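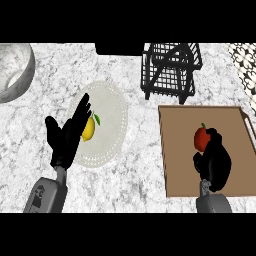 White marble countertop with gray and dark veining. Computer render.

Search datasets and notes Search
Filed under: Home and Kitchen > Stone Care > Data

Golley Marble Care Claims, README

What's in it

Golley is a table of 100 claims about looking after marble in kitchens, copied from care leaflets, store pages and the backs of cleaner bottles. Each claim has its own row. Next to it I wrote down what the seller offered as support, if anything, and what I got when I tried it on offcuts at home. Of the 100 claims, 80 came with no support at all. I had expected a bad number and still went back through the rows to check it.

Please don't treat this as a lab study. I used marble from one yard, Ilden, and tap water from one town.

Files

claims.csv: the main table
tries.csv: one row per test on stone
wording.txt: the claims exactly as printed, typos included
old/: the first version of the table, kept so people can see what changed

Columns in claims.csv

id: a number, in the order I found them
claim: shortened to one line
source_type: leaflet, store page, bottle, or talk (something a salesperson told me and I wrote down the same day)
topic: sealing, acid, heat, oil, scratches, polish
support: none, own test, outside test, unclear
tried: yes or no
result: held, failed, mixed, blank

"Own test" means the seller says they tested it. I could get hold of the details for very few of these, so read that value as a promise. "Unclear" mostly means a line like "shown to protect," with nothing about who did the showing.

How the tries were done

I tried 50 of the claims. Each piece of stone was washed with plain dish soap, dried with a towel and left overnight. Half of each piece was treated the way the seller said and the other half was left alone. Then lemon juice, vinegar, red wine, coffee or olive oil went on both halves for 15 minutes and was wiped off. Sarmīte Paulauskas judged the marks under a desk lamp without knowing which half had been treated. She and I disagreed often enough that tries.csv has a column for each of us. Hers is judge_a.

The sealers

This is the part people write to me about. A sealer soaks into the stone and slows down oil and wine. Fine, and the oil rows mostly back that up. Etching is a different problem: acid eats the surface of the stone and leaves a dull spot. Several sellers use "stain" and "etch" as if they were the same word, and a buyer will fairly read "stops stains" as "you can leave a cut lemon on it." On my pieces you could not. Olura was the best of the sealers against oil and did nothing I could see against lemon.

I have also never found a good source for "reseal every year." It may be right for some stone. The water drop test is free, so I would start there.

Known problems

- Polished stone is over-represented. There are only a few honed pieces.
- The heat claims were not tried. Leave that column blank and don't guess from it.
- Rows 12 and 31 may be the same claim from the same leaflet in two printings.
- "Mixed" got used too much early on. I would score some of those "failed" today.
- Marble varies from slab to slab, and dark veins hide marks. Some of my "held" results could be luck.

Use

Copy it, cut it up, print it. If you quote a result, quote the support column too. Do not use it to sell sealer.

Cite as: Paulauskas, Golley Marble Care Claims, README.

Changes

Jun 26, 2025: split "stain" into oil and acid, added judge_b, removed two claims that were about granite.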